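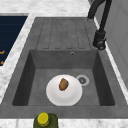 A plate in a simulated sink, with a bit of food still on it.

My standard for the household robot has slipped over the years. I used to want one that cooked. Then I wanted one that folded shirts. Now I'd settle for a machine that can look at a plate in a sink and work out whether the brown thing on it is supper or garbage.

Most of the practice these days goes on in kitchens like the one at the top of this page, where the marble never stains and a dropped plate costs a restart. I have no quarrel with that. I learned to drive in an empty lot behind the Brannigan feed store, and I was very good at it until other cars were involved.

Jalen Kincaid, who trains arms at a small outfit called Tresness, walked me through his spring results in April. Clearing one plate from one simulated sink, his software got through 445 attempts and finished 350 of them. I was impressed, and said so. Then he moved the job to a real arm and a real sink, let it try the same number of times, and it finished 261. He called this encouraging. I suppose if my dishwasher left that many plates dirty I'd call it something too.

The trouble is that "do the dishes" is about a dozen jobs wearing one apron. Somebody has to decide about the brown bit. A plate lying flat on the floor of a basin is hard to get a finger under, even with fingers. The drain is right there, waiting to be fed things it shouldn't eat. My nephew, who is nine, manages all this in 30 seconds, after an hour of being asked.

Tamsin Alcantara runs the kitchen at a lunch place in Nalton and thinks I'm too gloomy. Her view is that a slow machine working at three in the morning is still a machine working at three in the morning – she'd take one tomorrow if it broke fewer bowls than her last hire. She may be right. A restaurant has the same bowls every day and a rack they all fit in. My house has a gravy boat.

So, can they do chores yet? Some, in the right room, with someone like Jalen standing by the off switch. I'll keep my sponge for now, and I'll keep asking him about the gravy boat until he stops picking up the phone.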